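Okay, long thread, because a few of you asked what I do all day now that I've moved over to the data side at Tridis. Short version: I do chores with grippers in my hands and a learning system gets to study them later. Long version follows, get a snack.

1/ I came from the hardware bench, so I thought I knew what this was going to be. You do the task a bunch of times, you hit save, somebody trains a model, the arm does the task. Ha! I have now been doing this since September and I'd say the "do the task a bunch of times" part contains an entire job I didn't know existed.

2/ Quick vocabulary so the rest makes sense. One go at a task, start to finish, is an episode. A bunch of episodes of the same task is a set. The person holding the grippers is the demonstrator, and the person checking the episodes afterward is the reviewer. On a small team those are often the same tired person.

3/ We use hand-held grippers for most of it. You hold one in each hand, squeeze, and the jaws close. Each has a little cube on it with black square patterns so we can work out where the thing was in space. If you've only seen people driving a robot arm with another robot arm, this is a lot quicker, and way easier on the shoulders. (Wrists are a different story, see post 19.)

4/ The current set is called Tillholm. Please don't ask me where the name comes from, all our sets have names like this and whoever picked them has moved on. The set before it was Londareck, which was all towels and shirts. Tillholm is tabletop cleaning with stuff left out on the table.

5/ And the "stuff left out" part is the whole point! Wiping a bare table is a solved-ish problem. Wiping a table with a power strip and a mess of cord on it is what real tables are like. You have to wipe up to a thing, sometimes wipe the thing, and decide when it has to move.

6/ Cords are awful, by the way. A mug is in one place and it's mug shaped. A cord is a different shape every single time you touch it, and if you pull one end the far end does something you weren't planning on. I love them as training material and I hate them as objects.

7/ My first week on Tillholm I made 71 episodes and was very pleased with myself. Then I sat down to review and threw out 46 of them. Forty-six!! I had to go for a walk.

8/ Most common reason for tossing one: hesitation. I'd get to the cord, stop, hover, think about it, then go. To a person watching, that's fine, it's somebody thinking. To the model it's an example of hovering. It will learn to hover beautifully.
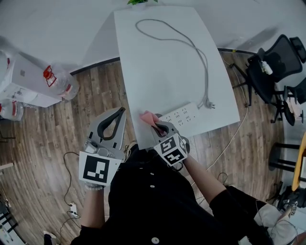
9/ So now I rehearse. Before I start recording I do the move a couple of times with the grippers closed, decide which hand has the cloth and which hand is free, and then I commit. If I change my mind halfway through I stop and bin it. It feels wasteful, and then review day comes and you thank yourself.

10/ Second most common reason: using my human brain too much. I'd nudge something with the side of my hand, or lean on the table with a knuckle. The arm doesn't have a knuckle. If the gripper didn't do it, the episode has a hole in it where the explanation should be.

11/ Third: the cube markers facing away from everything. You twist your wrist to get under a cable, it feels super natural, and for two seconds the tracking has no idea where you are. Some of that can be patched up later. Most of mine couldn't.

12/ Somebody in the replies last time asked why we don't just keep everything and let the model sort out the good from the bad. We tried a version of that on Londareck. I won't go through the whole thing, but the arm picked up a habit of letting go of a sleeve and grabbing it again right away for no reason. You know who did that? Me. All afternoon. It was like hearing your own voice on a voicemail.

13/ Okay, variety. This is the bit I get most worked up about. If I start every episode with the cord in the same nice coil, I've taught the system one coil. So between episodes I mess it up. Pile, zigzag, long loop, half under the strip, plug pointing at me, plug pointing away.

14/ People are really bad at random, though. I thought I was mixing it up, then I went through the start positions and I'd put the power strip in nearly the same place over and over, because that's where my arm likes to put things. Now I have a deck of index cards with little sketches on them. Shuffle, draw one, set the table like the card says. Low tech and I adore it.

15/ Same with the cloth. Fold it, bunch it, grab it by a corner, grab it in the middle. The middle grab wipes better and the corner grab is what you end up with in real life when the cloth lands funny. Keep both!

16/ I do leave the room alone on purpose. We had a big discussion about this. One camp wanted a clean studio with plain walls and nothing on the floor, and the other camp (mine) said the arm is going to end up in rooms where people keep chairs and shoes and bags. We kept the room as a room. I still think that was the right call, and I still get emails about it.

17/ Something I got wrong for ages: endings. I'd finish wiping and my hands would sort of drift off while I reached to stop recording. So every episode ended with a weird little wander. Now I finish, pull back to the same rest spot, hold still for a slow breath, and only then stop. A colleague says I look like I'm doing tai chi.

18/ Beginnings too. Hold still, then go. If you're already moving when the recording starts, the first action in your example came out of nowhere.

19/ Wrists! Take breaks. These things aren't heavy for five minutes, and then it's hour two and you're gripping like you're hanging off a cliff. When I'm tired my wipes get short and choppy, and you can see it in the data like a mood. I stop at 53 episodes in a day now, no matter how well it's going. It's a silly number, it's just the most I ever did in one day before the quality fell off, so it became the rule.

20/ Notes. Write notes. I have a text file where each episode gets one line. "Cord slid off, recovered, good." "Cloth caught on strip." "Talked to someone, toss." Future me has never once said gee, I wish past me had written less.

21/ About that "recovered, good" one. Recoveries are gold. If the cord slips and I catch it cleanly and carry on, that stays in and gets a star. A system that has only ever seen perfect runs has no idea what to do the first time something slips. What I don't do is fake them. I tried staging a few slips and they look like a soccer player going down in the box.

22/ There's a difference between a recovery and a fumble and I can't give you a clean rule for it. If I knew what I was doing the whole way through, it's a recovery. If there's a bit in there where I was just poking at it and hoping, fumble, out. Two of us reviewed the same batch separately and agreed on most of them, which made me feel better.

23/ Tooling shout: we moved our review step over to Tkachuk over the winter, and being able to scrub both grippers' paths side by side has saved me so many hours. Before that I had two windows open and was dragging them by hand like an animal. It still crashes if you rename a set while it's open. So don't do that. I've done it twice.

24/ Where we are as of 26 Mar 2025: 427 kept episodes in Tillholm. Kept, meaning reviewed and in. I'm prouder of that number than I am of most things on my resume.

25/ Is it enough? No idea! The first training run on a part of it gave us an arm that wipes nicely in the open areas and gets shy near the cord. It goes up to it, then goes around with a big wide berth like the cord might bite. So the next batch is nearly all close work, cloth right up against the strip, along the cable, between the loops.

26/ I also want more two-handed stuff, one gripper holding the cord out of the way and the other wiping where it was. I've been lazy and done too many with one hand doing the work and the other just hanging out. The model has noticed. Its left hand is basically a spectator.

27/ If you're starting your own set, the one thing I'd push on is to review your first ten before you make your eleventh. I'd have saved myself that whole sad walk. You'll spot your own bad habit in about three of them and then you can't unsee it.

28/ And do a few with someone else holding the grippers! My coworker is left-handed and her episodes look like they came from another planet. Different approach, different side of the cord, way more confident pushes. I thought they'd confuse things, and so far the mixed batches are doing better than mine alone. A little humbling.

29/ Questions I know are coming. Yes, the table is spotless. No, my kitchen at home is not. Yes, I've caught myself holding still for a breath after wiping down the stove.

30/ I'll post again when the close-work batch has been trained on. If you've collected anything with cables or string or hoses, please tell me how you set up your start positions, I'm on my second deck of index cards and running out of ways to draw a squiggle.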